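Clip hanger keeps dropping socks, replace the clips or the whole thing?
Asked by Rarkix, in Laundry and Clothing Care

I have a plastic hanger with metal spring clips hanging off the bar, the kind for socks and underwear. I bought it when I moved into this apartment and it gets used for every load. Lately 2 of the clips won't hold a wet sock. Thin ones stay put, but anything thick slides out and ends up on the floor. The plastic part is fine.

Can the clips be replaced one at a time, or do I need a new hanger? I'd like to keep it if the fix is cheap. I don't have many tools, just pliers and a screwdriver.

3 answers

Anisa Osman
Yes, they can be replaced. It depends on how yours are attached. If the clip hangs from a loop in the plastic by a piece of wire, open the wire with your pliers, take the old clip off and put the new one on. Leave the plastic loop alone. If you bend or pry it, it will snap and then you do need a new hanger.
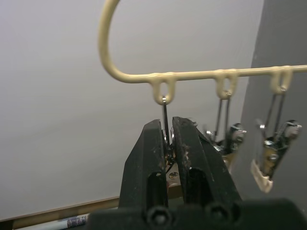
Before you buy anything, check the spring. Sometimes it has only shifted to one side and you can push it back with the tip of the screwdriver. Also look at the grip pads if your clips have them. When those get coated with fabric softener they turn slick. Wash them with dish soap and let them dry overnight. That fixed most of mine last October and I only had to change one clip.

If you do buy clips, measure the old one first. Mine came from a bag of mixed sizes and half were too wide and bumped into the next one over.

Palumik
Just get a new one. They cost less than lunch.

Hauksdóttir
Agree with Anisa about washing the pads. For thick socks, clip them by the toe and not the cuff. The cuff is stretchy and works its way out as the sock gets heavy. Spin the load a second time too if your machine lets you. Don't use a rubber band around the jaws, I tried that and it left marks on a white shirt.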